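Omolara Adeleke
thread, posting this in pieces because I type slow on my phone

1/ ok so a bunch of you asked what I do all day now that the robot has "taken over" the prep kitchen at Ciststead. Short version: I still have a job, my back hurts less, and I spend a weird amount of time thinking about handles.

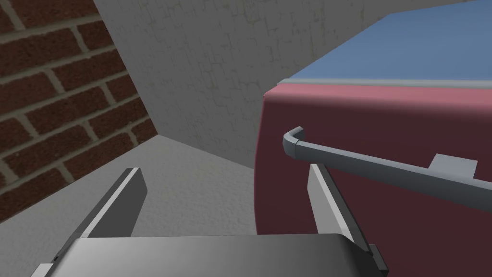 2/ Handles are most of my week! Before the arm goes anywhere near our real kitchen line, it practices in a simulated one, and I'm one of the two people from the floor who get to sit with the Grirnon folks and tell them where the practice version is kidding itself. Cabinets, drawers, anything with a bar on the front. Take the maroon unit with the blue top and the gray bar handle. You or I would hook a couple of fingers behind that bar and pull without a thought in our heads. The arm has to come at it with two flat fingers, wide open, and get one on each side of the rod without jamming a tip into the front panel. And see the bent end of the bar, right above the right finger? That's the part I get fussy about. Grab too close to an elbow like that and I'd expect a slip. So I say "go further along" and somebody types something.

3/ (no, our real kitchen doesn't have a brick wall. I wish. We have white panels and a clock that's wrong.)

4/ Background for anyone new. I've been at Ciststead nine years. We do packed meals, mostly for schools and a couple of hospitals. My old job was fetching. Open the drawer, get the tubs, close the drawer, open the cabinet, get the lids, bend, stand, bend, stand. On a heavy day that was 600 pulls a shift. I know the number because Femi put a clicker on my apron for a week when we were arguing for new shoes. We got the shoes.

5/ Last April they called us all in and said Grirnon was bringing in an arm for the fetching. I'm going to be straight with you, I went home and updated my resume that night. So did most of my row. One woman had a second interview lined up by the weekend.

6/ What we got in writing, after a lot of back and forth: no layoffs on the line for 2 years, same hourly rate if your station changes, and training on the clock. That last one mattered more than I expected. At my previous place "training" meant videos at home with a baby on your knee.

7/ Femi Idahosa was our rep for all of that and he did the boring work of reading every page. If your workplace is getting one of these, find your Femi. Bring him snacks.

8/ So, what changed. The bending is mostly gone from my station. I noticed it in my knees first, then in how I was on Sunday nights, which used to be me lying on the rug with a heat pack while my kids walked over me.

9/ What got worse: it's lonelier. The fetchers and the packers used to yell across to each other all shift. Now there's a fence and a light, and when the light is yellow you wait. You can't joke with a light. A couple of people moved to the dish room just for the company and I get it.

10/ Also the pace. The arm is slower than me at any single drawer (I will be saying this until I die) but it doesn't drift after lunch. So the packers next to it never get that soft half hour in the afternoon anymore. We brought it up. They added a short break at 2:30. It's still not the same as slowing down when you feel like it, and I don't think management really hears the difference.

11/ Someone asked how I ended up in the simulation room. I complained! That's the whole story. The first week they had it on our line it kept going for the lower drawers dead center, and our lower drawers stick. You have to pull them from the left and lift a tiny bit. Everyone on the floor knows that. It wasn't in any manual. I said so kind of loudly, and one of the Grirnon engineers asked if I'd come say it again slower.

12/ Now I'm up there two mornings a week. They run a drawer or a cabinet over and over, with the fingers starting from different places, and I watch and grumble. 39 was our best streak of clean pulls before the holidays. They want 100 in a row before that skill comes down to the floor. I want 100 in a row too, I'm the one who has to stand beside it.

13/ It pays a little more per hour on those mornings. I had to ask for that. It wasn't offered, and I felt rude asking, and my sister told me to stop feeling rude. If they want what's in your hands and your head, that's work, put it on the timesheet.

14/ Things I've learned to say in that room: "approach angle." "Clearance." Things they've learned to say: "sticky drawer," "Monday drawer," and "would you do it like that if your wrist hurt?" That one's mine and they wrote it on the whiteboard.

15/ To the person in my replies saying I'm training my own replacement: yeah, I've thought about it. I thought about it on the bus this morning. Fetching was never the part of the job I'd have fought for, though. The part I'd fight for is hours, and a say in how the thing gets set up, and not finding out on a Friday that Monday is different. When the 2 years run out we'll be back at that table and I plan on being loud.

16/ And to whoever asked if it has a name. The night crew calls it Shehu, after a supervisor who retired. He knows. He asked if it gets his parking spot.

17/ Lunch is over, I'm back on the line till four. If you work next to one of these, tell me what your break situation looks like, I'm collecting stories to hand to Femi before the next meeting. Replies or DMs both fine.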